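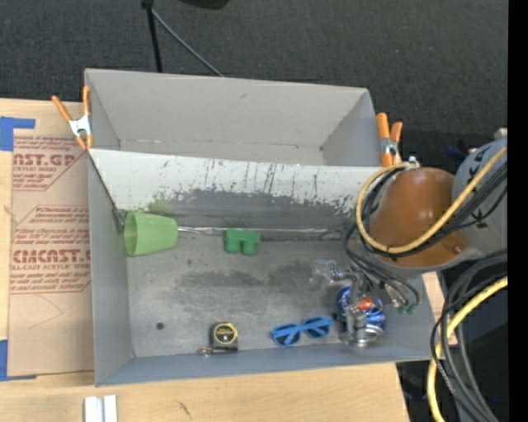 The grey bin, front half. Cup, green block, tape measure, sunglasses.

Home | Archive | Threads | Search | Post a message

9 min read

Filed under: Sorting and Storage, Lost and Found, Bredthorpe list

Subject: Re: The grey bin and what goes in it
From: Lorraine Hartley
To: Bredthorpe hall users list

Meinrad Ortner wrote:

> I have been asked by two of the evening groups what the big grey bin on the
> light wooden table is for. One of them had taken it for rubbish and one had
> taken it for the Furnival swap box. I have been putting things in it that
> were left behind after sessions, on the grounds that this is what I found in
> it when I first looked.
>
> Could we agree the following before September:
>
> 1. Is it lost property, or swap, or both?
> 2. If both, which side is which? It has a divider down it, so there are
> two halves, and at present everything is in the front.
> 3. How long do we keep things?
> 4. Does anybody want the tape measure, because I could use one.
>
> I would also say that the bin could do with a clean. The divider is in a poor
> state on the side that faces you, and the floor of it is not much better.
>
> Meinrad

Thanks Meinrad. I'll take your points in order and then add a few of my own.

1. Lost property or swap

It is lost property. It was bought as lost property when we stopped using the cupboard under the stairs, and as far as I know it has never been changed. The Furnival swap box is the cardboard one with the lid, and that lives at Flellivgate between swaps. I can see how people mix them up, as neither has anything written on it to say so. I'll make a label for ours this week. If whoever looks after the Flellivgate one could do the same, that would settle most of it.

Please don't put swap things in the grey bin, even for an hour. Last spring a set of jigsaws was left in it for someone to collect, and they went to the charity shop with everything else when I did the clear-out. I did get most of them back but I'd like to avoid a second trip.

2. The two halves

I'd forgotten that we never wrote this down. My suggestion is front for new things and back for things that have already been on the list once. When I send round the list of what we've got, whatever isn't claimed moves over the divider to the back. When the next list goes out, anything in the back that still hasn't been claimed goes to the shop.

The back is empty at the moment, so we can start cleanly from this message. Everything in the front counts as new from today, however long it has been sitting there.

The divider slopes, so small items slide down and end up against the bottom of it. Have a look along there if you're searching for something like a key or an earring.

3. How long we keep things

The old rule was "until it's full", which meant a very long time in a bin that size. I propose two lists and then out. I send a list when there is enough to be worth sending, so in practice that should give people a couple of months. Coats, glasses with prescription lenses, and anything with a name in it should be kept longer, and I'll hold those at home.

Money and phones don't go in the bin at all. They go to the office drawer and get written in the book. We've always done this but there are a lot of new people on the list, so I'm saying it again.

4. The tape measure

You can have it if it gets through both lists, same as anyone else. I have a feeling it belongs to the shelving people, as they were measuring up for the Prulari units along the back wall and were short of a tape when they came back the second time. I've written to ask them. It's a black one with a yellow ring round the label.

Since we are here, the list as it stands:

– Light green plastic cup. We have had several cups through the bin over the years and they are hardly ever claimed, so if it's yours please speak up. If it isn't claimed I'd like to keep it for the kitchen, where the under-fives group is always short.

– Green block, darker than the cup, a toy or part of one by the look of it. It has a flat piece at one end and two round projections. I don't know what set it comes from. Would the toddler group leaders check their boxes? If there's a set somewhere with a gap in it, I'd much prefer it went home.

– Black tape measure, as above.

– Small shiny metal piece with a rounded end. It's lying right against the tape measure and I can't say if the two go together. Please leave it with the tape until we know.

– Sunglasses, bright blue with dark lenses. The arms are blue as well. Somebody will be missing these before the summer is out.

There may be odds and ends besides, so if you've lost something and it isn't on the list, please look in the bin yourself before giving up on it.

5. Cleaning

Agreed, it needs doing. The lower part of the divider is the worst of it, all dark grey and scratched, and there's a green smear above where the cup is. There is also a big cloudy mark across the middle of the floor. I went at that mark last year with washing-up liquid and a sponge and it made very little difference, so I suspect it's wear and won't shift. The smear I haven't tried. If it's paint from the holiday club then warm water ought to do it, and if it's felt pen then it may want something stronger.

I'd be grateful if people didn't use the scourer on it. The grey walls at the back are still smooth and I'd like them to stay that way. A soft cloth and cream cleaner is plenty.

Someone asked me in the car park about buying a new one. I did look. A bin of the same size with a divider was 93 pounds before delivery, and the cheaper ones had no divider. The hall budget for sundries is 600 for the year and we've already had the urn out of that, plus the replacement door stops. I don't think marks on a lost property bin are a good enough reason to spend it. If it cracks, we can think again.

6. Where it lives

I'd like the bin to stay on the table. When it was on the carpet people kicked it, and small children climbed in. The table is the right height for looking down into it, and you can see both halves without moving anything. If your group needs the table, please put the bin back on it when you've finished. It has been found in the corridor twice.

7. Small things

We had almost 100 items through lost property last year, going by the book, and a good part of those were single gloves and hair bands. I'm not going to list gloves and hair bands any more. They can go in a bag on the hook by the door and people can help themselves to what's theirs.

There is also a small round hole in the floor of the front half, down towards the left. Anything thin enough will go through it, so please put beads, screws, earring backs and so on into an envelope first. There are envelopes in the top drawer in the office. Write on the envelope which room it was found in and roughly when. It takes a minute and it saves me writing to every group.

If you find something after your session and you know whose it is, the best thing by far is to send that person a message and leave the bin out of it.

To claim anything, reply to me and not to the whole list, and tell me which item it is and something about it if you can. For the sunglasses I'd like to hear where you think you left them, as there was a mix-up over a pair before and it was awkward for everybody. I can bring things over to Flellivgate if that's easier for you than coming to Bredthorpe – I'm there most mornings until half past eleven.

Meinrad, would you mind telling your two evening groups about the label and the two halves? I'll copy the rules out on a card and tape it to the wall above the table, and if anybody objects to the two-list arrangement please say so before I've written it out neatly.

Lorraine

Previous in thread | Next in thread | Back to Bredthorpe list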